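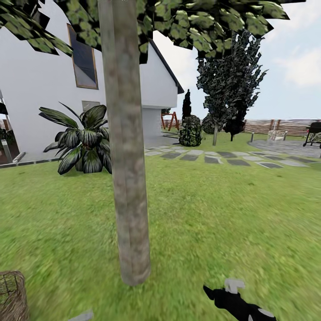
Posted 2022-06-10 in Robot learning, Simulation

I have been recording demonstrations for the egg task since the winter and the set is finally big enough to train on. As of this morning there are 2965 episodes on the drive. A few people have asked how that part of the work goes, so I wrote down what I do and what I'd change.

The task is simple to say. There are painted eggs in the grass in a garden, there is a wicker basket, and the robot has to put the eggs in the basket. All of it is simulated. The garden runs in Gunoleo, the simulator we use at Buvmont for anything outdoors, and I drive the two arms from a desk with a pair of hand controllers. Every time I finish an attempt I press a pedal, the episode gets saved, and the garden resets with the eggs somewhere else.

I picked a garden over the tabletop scenes for a boring reason. We already had plenty of tabletop data, and the model trained on it did badly as soon as the background got busy. A lawn is a good test for that. The texture is the same everywhere and different everywhere, and there is no edge to line things up against.

What gets recorded

Each episode has the camera views, the joint positions for both arms, how far each gripper is open, and a line of text with the instruction. The text is something like "put the egg by the tree in the basket." I type a fresh one for each batch and try not to word it the same way twice. Early on I reused one sentence for a whole week and the model learned to ignore the text completely, so those episodes are now in a separate folder and only get used for the vision part.

The camera close to the gripper is the one I watch most when I go back through the recordings. It also has the dullest footage in the set. For a lot of each episode there is no egg in it at all.
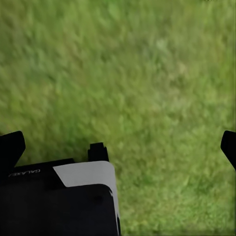 Close to the gripper, fingers apart, lawn between them.

I used to trim those stretches out. My thinking was that empty frames taught the model nothing and cost disk space. After a training run on the trimmed set the arm would go straight down and close on grass whenever it lost sight of the egg. With the empty stretches put back it mostly stopped doing that. It needs to see what searching looks like, and what it looks like when I give up on one spot and move over. So now I keep everything from the reset to the pedal.

How I drive

I go slower than I need to. When I first started I was proud of getting an egg into the basket fast, and the recordings were full of little jerks and overshoots that I corrected without noticing. The model copied the jerks and was much worse than me at the corrections. Now I come in low from the side, stop, close, wait a moment, and lift. It makes for longer episodes but they look alike in the ways that matter.

Eggs are awkward. They're round enough to slide out of a grip that is a little off center, and in the simulator they roll if you touch them first with one finger. When that happens I don't restart. I follow the egg and pick it up where it ends up. Recoveries like that are worth more to me than a clean grasp, and I tag them when I remember to. 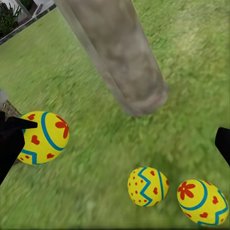
One reader wrote after the last post that simulated grass is a waste of time, that real grass pushes back and hides half the egg, and that I'd be better off with a small set from a real yard. I partly agree. Nothing in Gunoleo bends when the fingers go through it, and I'm sure the arm will be surprised the first time something does. But resetting a real yard takes me several minutes and resetting the garden takes a button. The plan is to do most of the learning here and then collect a smaller real set on top. If the simulated part turns out to be useless I'll say so on this blog.

What I throw away

Out of everything recorded so far I have dropped 199 episodes. Most were logging faults, where the gripper opening was saved late and no longer matched the pictures. Some were me pressing the pedal too early. A handful had an egg that fell through the ground when the physics step was set too long, which was funny the first time.

The checking is done by hand. I play each episode back at high speed in Gerkivex, which is ugly but lets me scrub all the views together, and I mark it keep, drop or look again. The "look again" pile is always bigger than I want. I've learned to do it the same day, while I still remember what I was trying to do.

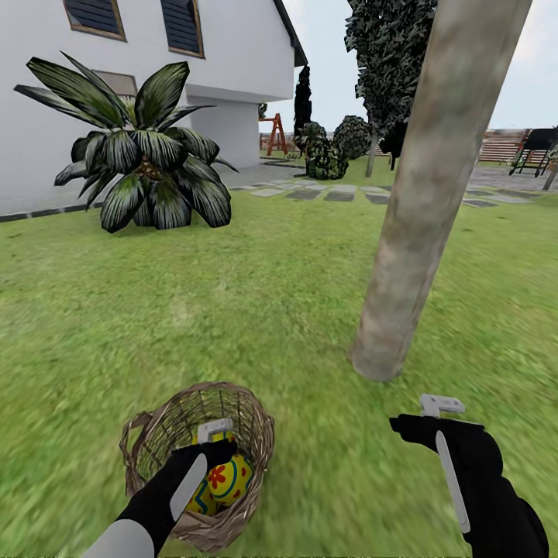

Eggs in the basket, with the left arm still reaching in.

Putting an egg down is harder to judge than picking one up. The handle gets in the way from some directions, and if I let go too high the egg bounces. I count an episode as done when the egg is in the basket and the hand is clear of it. A release where the egg lands and then hops out gets kept and labeled as a failure. I have fewer of those than I'd like, so I may spend a session making them on purpose.

Numbers and next steps

The first training run used 1000 episodes and could find an egg but often missed the basket. I'm starting a run on the full set tonight using the Stetsiuk config, unchanged apart from a longer history window so the model gets to see more of the search before it acts. It should take 4 days if the machine stays up.

After that I want to move the basket more. Looking back, I left it in much the same part of the lawn for far too many sessions, and I expect the model has picked up on it. The real yard set is planned for September, after the worst of the heat. I'll put up the drop list and my labeling notes before then if I can get them into a state where somebody else could read them.

Share 4 Comments are closed

Search this blog Enter keywords Go

Contact | © 2022 Buvmont Bench Notes | Back to top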